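Cell notebook, Danden bench. January, started 7:40

Arm faulted overnight again, same joint 5 following error. Cleared it, homed, came back. Not leaving it at that this time.

Gripper first. Fingers close fine by hand with power off, a bit of grit in the left slide. Wiped out, one drop of the Ciltel oil, worked it back and forth. Pads worn shiny at the tips. Swapped both, old ones are in the tin. Remember: the new pads are thicker so the closed width reads wrong until you redo the zero. Redid the zero. Wrote it down on the door sheet too.

Mount screws on the wrist flange: one was loose. Not finger loose but it moved with no effort on the key. Pulled all of them, cleaned the threads, blue threadlock, went round twice. Possibly that's the whole joint 5 story, possibly not.

Cable run. Elango Rai says the Zerouali sleeve rubs at the elbow when the arm reaches far right and he's correct, there's a flat spot on it. Moved the clip up one hole, more slack at the wrist. Looked at it through the full reach at slow speed, no snag. Sleeve itself ok for now, order one anyway.

Fault counter was at 752 cycles since last service. We said service at 1,000. Change that to every 500? Ask Elango. I would rather do it early than come in to a stopped arm every morning.

9:15. Calibration. Touch-off on the counter, then on the tray. Tray height was out by 2 mm in the config, somebody had put in the old tray from Cumholm. Fixed, saved, old file renamed with _bad on the end. Don't load it.

Grip force down to 50 for the egg job, was set higher for the toy veg and got left there. The force is per job now, not global, so check wich job is loaded before pressing start. Egg on the blue plate, veg in the basket. Layout is marked in the job file, keep to it.

Ran the arm up to the park pose and back, slow then normal. No fault. Joint 5 temp steady. Bit of noise on the way down, sounds like the clip touching the cover, will trim the tail of the tie.

To do still:
- trim cable tie
- order sleeve, order pads (we're on the last set)
- brake test, both directions
- copy config to the share, tell Elango the path
- put the 2.5 key BACK in the drawer

10:50. Reset the counter, egg job loaded, speed at half for the first batch.

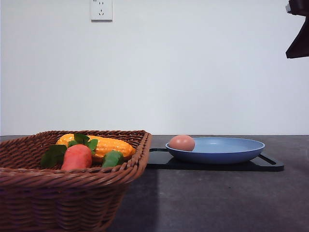

If joint 5 trips again with the flange tight then it's the encoder cable and not the mount. In that case power off at the cabinet, not just the e-stop, and reseat the conector at the elbow before you touch any parameters. Log goes in the usual folder, put the time of the fault in the file name. I'm out from 3, Elango has the cabinet key.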